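Home | Household Notes | Mending | Archive | Contact

Print this page | E-mail this page

On the Folding and Storage of Denim

12 Jun 2019

Readers of these notes will recall that the household moved to Ostcombe in the spring, and that the bedroom closet here is considerably smaller than the one it replaced. Clothing that once hung must now be folded. The matter of sweaters was addressed in an earlier entry. The present entry concerns jeans, which take up more shelf space than any other garment in the house and had been put away without any settled method.

The work is carried out on the bed. A table was tried first and was found to be too narrow for a full pair laid out at length. The bed is also a comfortable height for a person standing, and the blankets keep the fabric from sliding while it is smoothed. All items to be folded are brought in together, so that the task may be completed in one session and the bed returned to its proper use by evening.
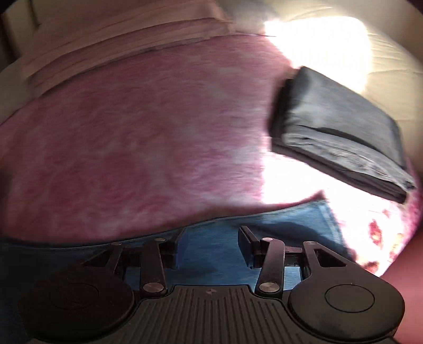
The shelf set aside for this purpose is 36 inches wide and came from Kekar, a small furniture shop whose delivery was prompt, although the brackets had to be requested separately. It holds two stacks with a modest gap between them. One stack is for everyday wear. The other is for pairs kept for yard work and painting, which need not be folded with the same care but generally are.

Before any folding takes place, each pair is checked. Pockets are emptied, cuffs are turned down, and the waistband is pulled straight between the hands. It is the practice here to leave zippers and buttons as they are until this check is done. Any pair that requires mending goes into the basket by the window and is not shelved, however full the basket may be. It is at present quite full.

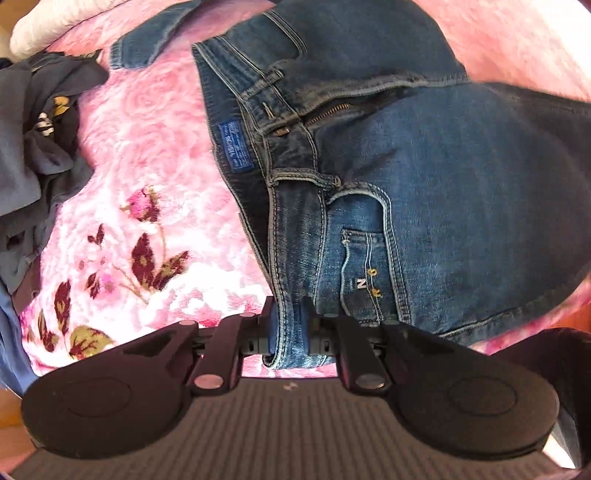 Wear does not appear evenly across a pair of jeans, and it is useful to know where to look. Knees and hems are inspected by most people as a matter of habit. The waist receives less attention. Belt loops fray along their edges, as the lower one on this blue pair has done, and the rim of a front pocket will turn whitish well before the cloth gives way. Neither condition calls for immediate repair. A note is made, and the loop is examined again after the next few washes.

Thread for such repairs is bought from Lapiņa, which stocks a dark blue close enough to most denim. The Prisness brand was used previously and was satisfactory, but the shade was discontinued.

As to the fold itself, the legs are brought together, the seat is tucked in so that the edge is straight, and the hems are carried up to the waistband. The garment is then folded in half once more. Heavier pairs resist this last step and are placed at the bottom of the stack.

The arrangement will be reviewed in July, when the winter bedding is to be moved and a second shelf may become available.

Print this page | E-mail this page

Previous entry | Next entry | Back to top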